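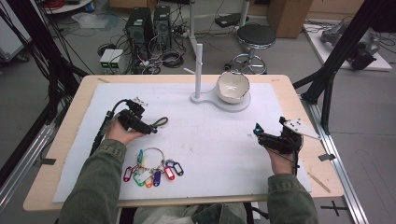 White sheet on the table, a gripper in each hand

Promoted over my old teammates – do I do one-on-ones or not?

Unnur Gunnlaugsson
Jan 20, 2022

Got made team lead at Potard in September. Same people I used to sit with, eat lunch with, complain about the last lead with. My boss wants one-on-ones with everyone, every 2 weeks, notes afterward in Nulgate so she can look at them. First round was awful. Two of them just stared at me. One said "so what do you want me to say" and honest to god I had no answer. Another one applied for the same job I got, and now I have to ask him how he's doing??

Questions, sorry for the rush, on break:
– can I skip the ones who clearly dont want it
– how long should they be
– do I have to write everything down where my boss can read it

Pay bump was tiny btw so "just quit" is an option but not yet.

Chrysoula Katsaros

Don't skip anyone. Skip one and that person decides they're in trouble, or the others decide he's your favorite. Thirty minutes is fine, end early if there's nothing. Let them bring the topics. If they bring none, ask what slowed them down this week and then be quiet. Longer than feels polite.

The guy who wanted your job – say it out loud, once. "I know you applied, I'd like to keep working with you, what do you want to be doing a year from now." Then do something about whatever he says, even something small. I had this at Gavalas, the other way round, I was the one who didn't get it. My new lead pretended it never happened and I was gone by spring.
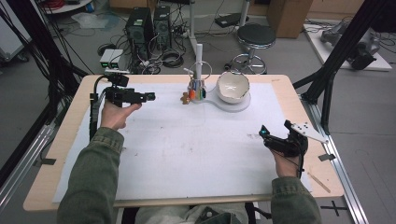 Two hands, two grippers, one big sheet of paper

Periklis Michailidis

one on ones are a waste, 19 years in and never had a useful one. talk to people at the coffee machine. if your boss wants notes write "all fine" and move on

Emiliano Espinoza

Disagree with the above, "all fine" works until somebody resigns and your boss pulls up the notes.

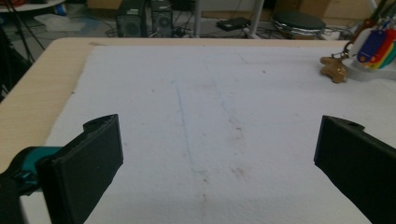 On the notes, tell your people up front what gets written and who sees it. Before the first meeting if you can, too late for that now, so start of the next one. Keep it to work stuff: what they're on, what's blocked, what you promised. Anything about health, family, or another coworker stays out unless they ask you to put it in. A record your boss can open is like that white mat, one reddish-brown smear near the middle and it's the first place your eye goes, never mind the rest. One careless line about somebody's "attitude" does the same and it will get read at review time. I write mine with the person sitting there and let them fix the wording. Takes an extra couple minutes.

Also ask your boss if she really needs the full notes. Mine at Loltov wanted a one-line summary per person, I'd been sending her pages for months.

Unnur Gunnlaugsson

Thanks, going to try the "I know you applied" thing tomorrow, feeling sick already. Asked about the notes too, she says a summary is ok. Will keep the meetings at thirty minuts.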